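Teaching the Fold Without the Robot

Bed linen is a poor fit for the way robots have usually been trained. A flat sheet has no fixed shape, no reliable landmark other than its hems, and it is wider than the reach of most two-armed machines. For years the standard approach was to put a person at a set of remote controls, have them drive the arms through the job, and record the result. The method gives clean data, but slowly, and only in the room where the robot is bolted down.

The Skikunora project takes the arms away. Its operators hold a gripper in each hand, with a camera fixed to the tool, and do the work themselves in ordinary bedrooms. What gets recorded is the view from the gripper, the opening of the jaws and the path of the tool through space. A policy is then trained on those recordings and run on a fixed two-armed robot, named Ren, in a laboratory at Guvholm.

Hand-held collection has been in use for some time, mostly for kitchen and tabletop tasks. The question the group set out to answer is narrower: whether demonstrations gathered this way carry enough information for large cloth, where both hands matter and where the cloth hides much of its own state.

The collection protocol is short. The operator starts at the foot of the bed with both grippers open. The sheet may be spread, half folded or bunched. The operator finds an edge, pinches it with both tools, lifts, carries and lays it down, then smooths the fold with the closed jaws if needed. A demonstration ends when the grippers are withdrawn and held still for 2 seconds. Operators are told to work at a normal pace and to leave errors in, provided they correct them. A dropped corner that is picked up again is kept and labelled as a recovery.

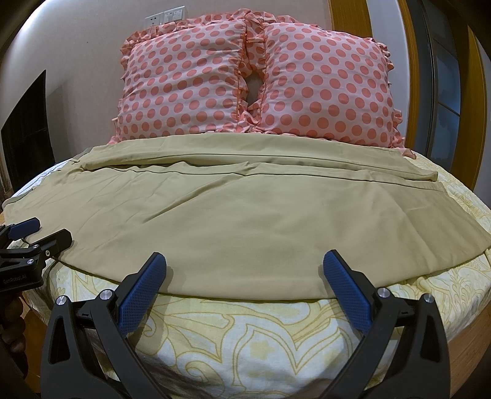
The final dataset for the April release holds 1,580 demonstrations. Of these, 986 are complete folds from start to finish, and the remainder are partial sequences that begin with the sheet already in some intermediate state. The partial sequences were added after early trials, in which the policy handled the first fold well and then stalled. It had seen few examples of a second fold begun from an untidy first one.

Three technical problems took up most of the effort.

The first is pose. With no arm attached, there are no joint encoders to report where the gripper is. Its position has to be estimated from the camera and an inertial sensor, and a bed is a difficult thing to track against. A plain sheet offers little texture, and when it is lifted it can fill the view with moving fabric. The tracker then reads the motion of the cloth as motion of the camera. The group's remedy, a software layer called Pedov, estimates which parts of the view are deforming and gives them less weight, relying on walls, door frames and furniture toward the edges of the wide-angle lens. Where too little of the background is left, it falls back on inertial data for short stretches and flags the segment.

The second is coordination. Each gripper records its own stream, and the two must agree on both time and position. A small timing offset has no visible effect when the tools are moving separately, but when both hold the same hem it appears in the data as stretch or slack that was never there. The streams are aligned at the start of each session and checked again at the end. Sessions that drift are discarded whole.

The third is reach. A person can lean over a mattress or step around the corner. Ren cannot. Trajectories that fall outside its workspace are filtered out before training, and operators are now asked to keep their feet in one place while a hem is held.

Results were reported over 565 trials on Ren, using sheets that did not appear in the training set. The policy completed the first fold in about four trials out of five. Second folds were less dependable, and most failures came from a single cause: the jaws closed on two layers where one was wanted, or on one where two were wanted. From above, a folded hem and a single hem can look much alike, and the cameras have no other means of telling them apart.

Patterned bedspreads under the sheet were expected to cause trouble and made little difference. Sheets close in colour to the mattress cover did worse. Lighting had a smaller effect than either, except where a strong shadow fell parallel to a hem - the policy sometimes reached for the shadow.

The comparison with remote control is less tidy than the group would have liked. Teleoperated data still gave better placement of the final edge, probably since it was recorded on the same arms that later ran the policy. Hand-held data gave better recovery from dropped corners. A mixture of the two beat either alone, although the group has tested only one ratio so far.

Work now under way adds a simple tactile signal at the finger pads, intended to separate one layer from two. Fitted sheets have been left for a later release. Their elastic corners pull the cloth out of shape as soon as one hand lets go, and the current labelling scheme has no category for that.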